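Workshop notebook, dissolution bench
January, entry 5

Paracetamol tablets, generic, batch from Celletti. Repeat of the run that drifted before the bath was serviced. Paddle method, phosphate buffer pH 5.8, vessels at 37 degrees. Woder bath back in use, thermostat offset reset to zero. 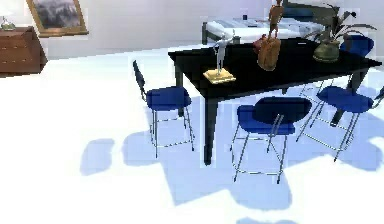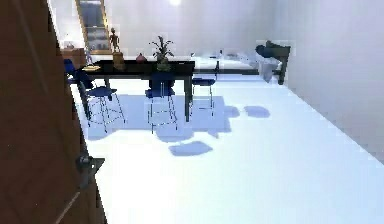

Black table in both.

Why was the buffer degassed again when it had been made up fresh? Fresh buffer still holds dissolved air, and bubbles settle on the tablet face and under the paddle. They slow wetting and widen the spread between vessels. Warmed, filtered under vacuum, used straight away.

Samples pulled through the Quansah filters, first few ml thrown away each time. Checked the filters for uptake against unfiltered standard, no difference worth writing down. Absorbance read at 243 nm after dilution.

All vessels past 90 per cent at the last pull. Vessel 5 lagged at the first two points and then caught up. Tablet had landed off centre — seen through the glass, noted on the sheet. Keep the result in, no grounds to drop it.

Standard stock is lot 1732, opened this month. Label says keep dark. Moved to the amber bottle.

Drallusora coated tablets next, same strength. Expect a slower start from the film. Add an early time point and leave the rest of the schedule alone. Paddle height to be gauged again before that run, as the clamp on the left shaft slips.

Buffer left over: about 2000 ml. Not to be kept for the coated batch. Make new.

Still to do: wash cannulas, print the bath log, order more filters.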